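Skip to content
Products Guides Downloads Service Contact

Guides > Sorting arms > Tabletop cell > Changing and setting finger pads

Print this page | E-mail this page

Changing and setting finger pads on the Cetodeck tabletop cell

Last revised 16 December 2021

This guide covers the tabletop cell with the Drilusell two-finger gripper and the small wrist camera. It explains how to remove worn pads, fit new ones, set the closing width, and run the bottle-to-basket check before the cell goes back to normal work. It applies to cells running controller version 15 or later. If yours is older, the menu names will be different and you should use the printed manual that came with the cell.

Allow an hour the first time. Most of that is waiting for the adhesive.

What you need

- One pair of foam pads, left and right
- Plastic scraper
- Isopropyl alcohol and a lint-free cloth
- 2.5 mm hex key
- Irkia pad adhesive, or the double-sided film supplied with the pads
- Feeler gauge or a stack of index cards
- A few empty plastic bottles of different sizes
- A wastebasket with a liner

When to change the pads

Look at the pads once a week. Change them if the foam no longer springs back after you press it with a thumb, if a corner has torn, or if the contact face has gone shiny. A shiny pad will still lift an empty bottle, but it lets the bottle rotate during the move, and the bottle then arrives at the basket sideways.

The controller also keeps a grip count. Open Maintenance, then Tool, then Counters. In our own shop the last pair reached 799 grips on the left pad before it tore. Pads used on wet or sticky bottles wear out sooner. Always change both pads together, even when only one looks bad.

Step 1. Park the arm

From the main screen choose Park, then Service Position. The arm moves up and turns the gripper toward the front of the table. Wait for the blue light on the base to go steady. Turn the key switch to Off and take the key out. Do not rely on the Pause button. Pause holds the motors on, and the fingers can still close.

Step 2. Remove the old pads

Loosen the two hex screws on the back of each finger and slide the finger block off its rail. Keep left and right apart. The blocks look alike but the screw holes are offset, and a block on the wrong side will sit crooked.

Peel the foam from one end. If it comes away in pieces, use the plastic scraper. A metal blade will mark the block and the new pad won't lie flat over the scratch. Wipe the bare face with alcohol and let it dry.

Step 3. Fit the new pads

Put a thin line of adhesive along the long edges of the block only. Keep it out of the middle. Press the pad on from the top down so that air is pushed out at the bottom. Hold for one minute, then leave the block face up for 18 minutes before you handle it again. With the double-sided film there is no waiting time, but you can't move the pad once it touches.

Slide the blocks back on their rails until they stop. Tighten the screws until snug. They go into aluminum and strip easily.

Step 4. Set the closing width

Turn the key back on and choose Tool, then Width, then Zero. The fingers close slowly until they meet, and the controller stores this as zero. New foam is thicker than old foam, so the number shown will have changed. That is expected. If it has changed by more than 4 mm, one of the blocks isn't fully home on its rail.

Open the fingers and close them on two index cards. You should be able to pull the cards out with a light tug. If they fall out, lower the width by 0.5 mm and try again. If they tear, raise it by the same amount.

Step 5. Check the camera view

Open Camera, then Live. Both fingertips should show in the lower corners of the picture, and they should take up close to the same amount of room. If one finger shows much more than the other, the camera bracket has been bumped. Loosen the bracket, turn it until the view is even, and tighten it again.

Clean the lens with a dry part of the cloth. Residue from bottles gets on it more often than you would think, and a smear near the bottom of the picture will upset the edge finder. 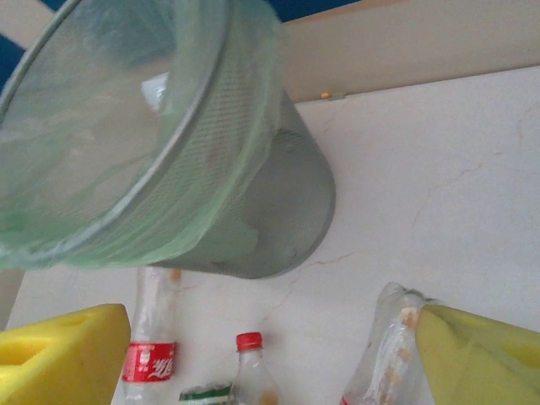
Step 6. Run the bottle check

The check uses real bottles, and they don't have to be clean. Include at least one that has been crushed, because crushed bottles put an uneven load on the foam and will show up a badly glued pad right away. Fold the liner well over the rim of the basket so the fingers can't catch a loose edge.

Choose Programs, then 867, then Single Step. Press Next for each move and watch the following:

1. The fingers close on the bottle and stop. The motor should not buzz.
2. The arm lifts and holds. The bottle should stay where it is between the pads.
3. The arm moves toward the basket. Watch the clearance at the rim.
4. The fingers open. The bottle should drop free without sticking to either pad.

Repeat with each bottle. If all of them pass, run the program once at half speed and then once at full speed.

If something goes wrong

Bottle slips on the lift: lower the closing width by 0.5 mm. If it still slips, wipe the pads with a damp cloth. New foam sometimes has a powdery coating.

Bottle sticks to one pad: look for adhesive that has squeezed out over the edge. Trim it off with scissors after it has set.

Clear bottles are missed: dim any lamp that shines straight down on the table. Clear plastic on a light surface is hard for the edge finder, and glare makes it worse. The Sutherland side lamp kit helps if you can't move the lights.

Fingers stop early with error 15: the width was not stored. Go back to Step 4.

After the check

Reset the grip counter for both pads and write the new width in the cell log. Check the hex screws again after the first full day of work. Unused pads keep until the date on the bag if they stay sealed and out of the sun. The pads shipped before May came without film, so order it separately if you have that batch.

Print this page | E-mail this page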